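Wendel Suspends Glassware Cells at Travville After Grip Fault, Issues Software Correction

TRAVVILLE, March – Wendel, maker of two-arm table clearing cells for hotels and banquet kitchens, today informs its customers of a fault in the grip control of the Opoku cell. The fault can cause a gripper to close with more force than the program has asked for. Two glasses were broken in this way at our Travville test room. No person was hurt.

The first breakage happened on a Wednesday, during a normal tray loading run. The left arm closed on the stem of a glass and did not stop at the set limit. The operator pressed the stop button and the cell was made safe. The second breakage came in the same week, on the other arm, and after this we suspended all glassware work on cells with the same controller version.
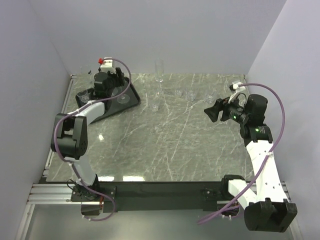
The two-arm cell at Travville with tray and glassware.

Our engineers have examined the records of 511 grip cycles. In 51 of them the force reading arrived late to the controller. When the reading is late, the controller uses the old value and continues to close the fingers. With a thick tumbler this may pass without any damage. With a thin stem it can be enough to break the glass, and broken glass near a food service area is a safety matter which we take very seriously.

The fault was not found in our earlier tests. These tests were made mostly with tumblers of one type, and we regret that stemmed glasses were not included in sufficient number.
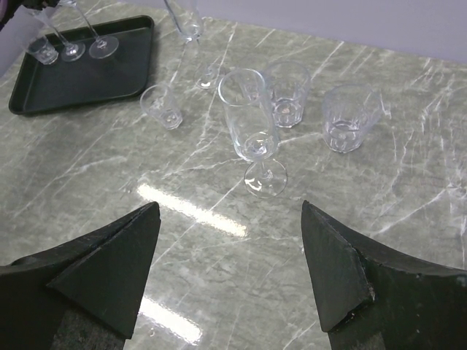 The correction changes two things. The controller now stops the fingers if a force reading is late, and it waits for the operator before it moves again. The closing speed is also lower in the last part of the movement. This makes each pick slower, and customers should expect a longer time for a full tray. We prefer to accept this until the cause of the late readings is fully understood.

Customers who have an Opoku cell are asked to do the following:

Stop all work with glass until the new software is installed. Work with plastic items may continue, at reduced speed.

Inspect the fingertips of both grippers for chips and worn edges, and replace any finger that is damaged.

If a glass breaks, stop the cell before reaching into the work area, and clean the surface and the fingers completely before the next start. 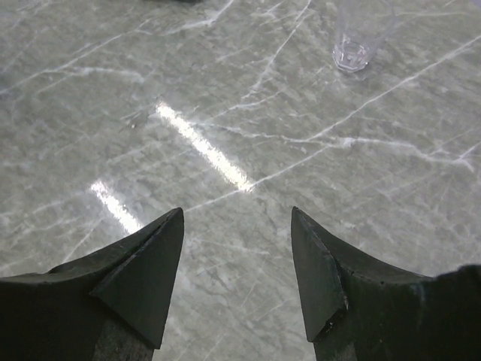
Fingertips over the work surface, seen from the gripper. Nicks are visible along the edges.

The wear on the fingers is a separate question from the force fault, but a rough edge can also mark or damage a glass. Inspection of the fingers will be added to the maintenance schedule.

The software is sent free of charge to all registered customers. Customers in the Irum region will be contacted by the local service office, which can also install it on site. Tests with stemmed glasses continue at Travville, and Wendel will publish the results when they are complete.

About Wendel
Wendel develops and builds robot cells for the handling of tableware. The company has its test room and service department in Travville.

Press contact: Wendel Press Office, Travville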